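Fri 2 October

The kitchen is DONE. Well, done enough that I made myself a tea at the new counter tonight, leaned on it with both elbows and felt like somebody in a home magazine. I have been waiting for this since January, when the old top finally gave up by the sink and I started keeping a folded towel over the swollen part so I wouldn't have to look at it.

Gray speckle! I went back and forth on it for so long. Kane wanted plain white, his mother wanted us to want beige, and I had a sample tile of the gray in my coat pocket for most of the spring. I'd take it out on the bus and look at it. It has tiny black bits and white bits and every gray you can think of between them, and I could stare at it the way other people stare at a fireplace. The man at the Ashby showroom said people either love the speckled ones right away or never come round. I loved it right away.

Spent the whole evening putting things back. The mugs came out of their box first (newspaper everywhere, I'm still finding it) and the ribbed white one got the place of honor. I bought 2 of them years ago and one went in the move, so the survivor gets treated like royalty. It looks so good against the gray! I kept walking out of the room and coming back in to catch it by surprise.

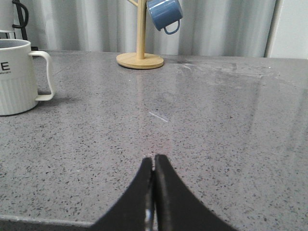
The new counter, with my favorite mug on the left.

I wiped it all down with the Trititz spray and then wiped it again with a dry cloth, and I still get streaks where the light lands on it. Isla Gilchrist from next door came over to inspect and told me her mother only ever used warm water and an old pillowcase. I'm going to try it tomorrow. She also ran her hand all the way along the front edge without saying a word, then asked what we paid, so I think she's jealous, and I'm a little bit pleased about that.

I told her 3,000 with the fitting. She said "hm."

What else. The kettle is back by the window. The bread bin is too tall for where I planned it, so it's on top of the fridge until I think of something. The spice jars came to 40 when I lined them up, and I'm fairly sure four of them are paprika. Kane Ormsby, if you ever read this diary, you are not allowed to buy any more paprika. The toaster is still in the hall. I want as little on the counter as I can stand, at least for a week, just so I can see it.

Made cheese on toast for supper (in the hall, standing up, plate on the shoe rack) and ate it in the kitchen with the big light on. Kane got home at nine and put his keys straight down on the new top. I moved them. He put his phone down. I moved that too. We're going to need a bowl.

Tomorrow: pillowcase, drawer liners, call Skoltiler about the gap behind the faucet. And pancakes, on my own counter, with flour all over it.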